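Harnar Computer Reuse Group
Minutes of the regular meeting, March 3, 2024
Held in the workshop, Traten building

1. Opening

The meeting opened with a quorum present. Minutes of the previous meeting were approved with one correction: the sum spent on thermal paste and cleaning wipes was entered twice. No other matters arising.

2. Tower rebuilds

The bench lead reported on the desktop towers from the Droreck donation. 300 were received and all have now been unpacked and given a shelf number. The towers are opened on their side on the slatted table. Parts for the machine being worked on stay in the gray tray to the left of it: hard drive in its caddy at the back, processor in the middle, memory stick in the long slot in front.

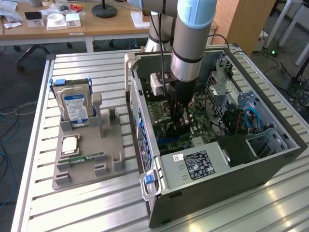
One member asked if the tray could be made deeper, as a drive had been knocked over twice at the other table. Another thought the depth was fine and that people were putting the caddy in backwards. It was agreed to leave the tray as it is and to put a note on the table showing which way the caddy faces.

The power supply label is to be read and written on the job sheet before anything else is done. Sheets have been coming back with this line blank.

3. Order of work inside the case

There was a long discussion about whether the graphics card should go in before or after the processor. The present sheet says processor first. Some benches have been fitting the card first to check that the slot and the bracket line up, then taking it out again. The bench lead had no objection to a trial fit as long as the card comes out before the cooler goes on. The rear bracket must be clear of the case wall before the card is pushed down.
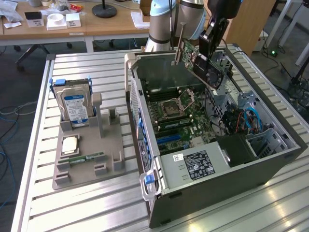 Graphics card and open tower, item 3. Drive, processor and memory in the tray at left.

It was pointed out that a socket left open collects dust and that bent pins can't be repaired here. Agreed: socket covers go back on at the end of every session. A bag of 400 covers is in the second drawer.

Action: revise step order on the job sheet and bring copies to the next meeting.

4. Cables

Loose data cables and power leads are still getting caught under the drive cage when it is put back. Members were reminded to lift them clear and tie them along the side of the case. Ties should be snug but not pulled hard. Blue and red data cables may be mixed, and there is no need to swap one for color.

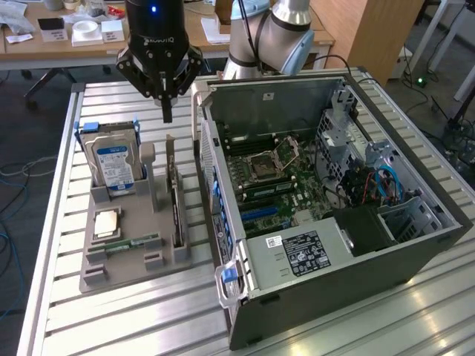 Minutes taken by the Recording Secretary, Harnar Computer Reuse Group

5. Supplies and spending

Gunnlaugsson quoted $910 for a mixed box of memory and refurbished drives. The offer stands until the end of the month. A motion to accept was made and seconded. One member wanted to know how much of the memory would fit the current towers and was told that the list had been checked against the job sheets. Motion carried, one abstention.

The request for a second label printer was put off until August.

6. Parts tray

The bench lead went over how the tray should look when a tower is handed from one person to the next. The processor sits flat with the metal side up. The memory stick lies straight between the clips and is not to be forced down.

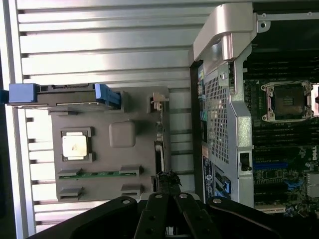
If a stick will not sit level, take it out, check the clips and try again. Fingerprints on the processor should be wiped off before it goes into the socket. Anything that does not belong to the tower on the table goes back to the shelf, including spare screws.

7. Other business

The floor by the back door needs sweeping after each session. 4 pairs of anti-static wrist straps are missing and members are asked to check their bags.

8. Next meeting

Same room. The date will be posted on the door. There being no further business, the meeting was adjourned.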